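Grellton Jasen Spot Logger

Home > Station Gear > Ad Logging > Jasen

Price: $784
Ships with power supply, audio cables, rack ears and printed quick-start card
Page updated February 18, 2023

If you sell commercials on a small radio station, you know the phone call. The furniture store wants to know whether its morning spots ran, the co-op paperwork is due, and the board operator who would know is out on a remote. The Jasen is a little box that listens to your air signal all day and keeps a list of every commercial it hears, with the time it started, the time it ended, and a recording you can play back. We love this thing!

It listens to what went out over the air, so the log shows what your listeners heard, even when somebody bumped a break for a ball game or a weather bulletin cut in over a 30-second spot. Your automation system can tell you what was supposed to play. The Jasen sits next to it and fills in the rest.

How it works

You load each commercial into the Jasen once, as an ordinary audio file, and type in the client's name and the contract number. From then on the box knows that spot by its sound. When it comes across the air, the Jasen writes a line in the log and saves the audio, plus a few seconds on either side so you can hear what came before and after (very handy when two car dealers land back to back and one of them calls to complain).

Live reads are a bit different. The box can't match something that comes out new every time, so you give the host the small desk button and ask for a press at the start and another at the end. It took our first test station a week or so to get used to it, and now the morning crew does it without thinking.

The library holds 2,822 spots. When it fills up, the Jasen asks which expired ones you want to move off, and it never deletes anything on its own. 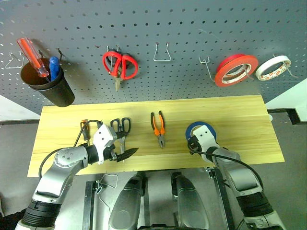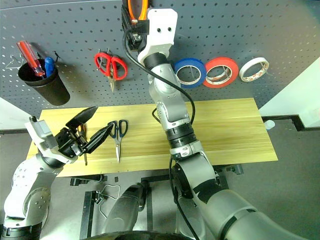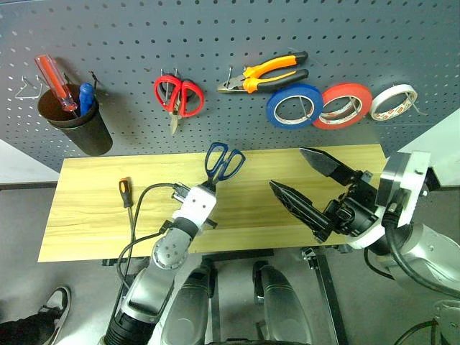
Red-handled scissors and the screwdriver cup on the pegboard.

Proof of performance in one click

This is the part the sales office gets excited about. Pick a client, pick a date range, and the Jasen makes a clean report with run times, spot lengths and your station letterhead. Save it as a PDF or a spreadsheet, or send it straight from the box by email. Anybody with an account on the box can run one, so the request doesn't have to wait for the traffic desk.

Co-op clients usually want a script along with the times. Paste the script in when you load the spot and it prints underneath, with a signature line for the station. If your client's form wants things in another order, you can drag the columns around and save the layout under that client's name.

Reports can also go out on a schedule. Margarida Marinho, who runs traffic for the Barros stations, has hers set to go out overnight at the end of the month. Last October she had 226 client reports waiting in the sent folder when she came in with her coffee!

Missed spots and make-goods

Load your daily schedule and the Jasen checks it against the air. A spot that didn't run, or ran outside its daypart, goes on the missed list right away -- early enough, most days, to fit it in somewhere before midnight. When you do run the make-good, link it to the original line and both show up together on the report.

The schedule import reads plain text and CSV. If your traffic program puts out something odd, send us a sample day and we'll build a template for it at no charge. We already have a good stack of them.

What you get

Main unit, one rack space
Balanced stereo audio in, XLR
Network port for setup and reports
Desk button for live reads, on a long cord
7 user accounts, each with its own password
Front panel lights for audio, network and storage
Audio archive on two mirrored drives

One unit listens to one station. If you have several signals in the building, put a Jasen on each and add Cillero, our free desktop program, which pulls all the logs into a single window. Cillero runs on Windows and Mac and works fine over a VPN from home.

Setting it up

Feed it from an air monitor or a good tuner. You can feed it from the console instead, and plenty of people do at first, but then the log won't know about trouble at the transmitter. Plug in the network cable, type the address from the little screen into your browser, and set your time zone. Watch the audio light for a minute: steady green is what you want, and amber means the level is too low.

Then load your spots. We'd start with whatever is on the air this week and add the rest as you go.

Common questions

Does it work for streams?
Yes. Give it the stream address in place of the audio input. Inserted ads get logged too, as long as they're in the library.

Can it tell two cuts of the same commercial apart?
It can if the words differ. If only the last phone number or sale date changes, mark the two as siblings and the box listens harder at the end.

Is there a monthly fee?
No. Software updates are free and you install them from the settings page when it suits you.

What happens in a power failure?
The log is saved line by line, so everything up to that moment is kept. The box starts up again by itself and marks the gap in the log.

Options

Rolling rack shelf
Second desk button
Spare drive, preloaded and ready to swap

Call or email the Grellton order desk with your call letters and the name of your traffic program, and we'll load the right import template before your box ships.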